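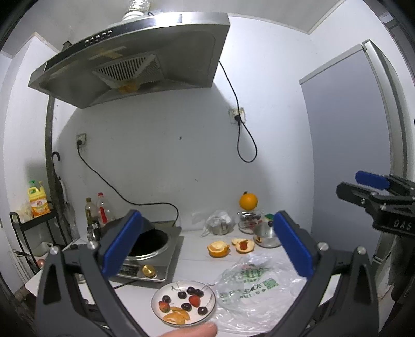 About Wetero Kitchen School

Wetero is a small cooking school in Tritville. We teach everyday kitchen skills to adults and teenagers, and we keep the food simple. A first class is usually a fruit plate: cherries, strawberries and peeled orange segments, put together on an ordinary white plate at the counter.

Classes run for 2 hours with no more than 12 people. You learn to wash and dry soft fruit, to peel an orange without tearing the flesh, and to clear the bench as you go. Peel and stems go in the green bin. Cherries can be served with the stems on or off, whichever you prefer.

We opened in December with one kitchen and now have 3. Most of our fruit comes from the Soder Road growers, and in winter we buy citrus from the market. Aprons and knives are supplied. Please bring a container if you want to take your plate home.

A single class costs $68. Tell us about allergies when you enrol.

Search this site
Enter keyword
Go

Related pages
Term timetable
Fruit in season
Knife skills for beginners
Find our kitchens
Enrolment and refunds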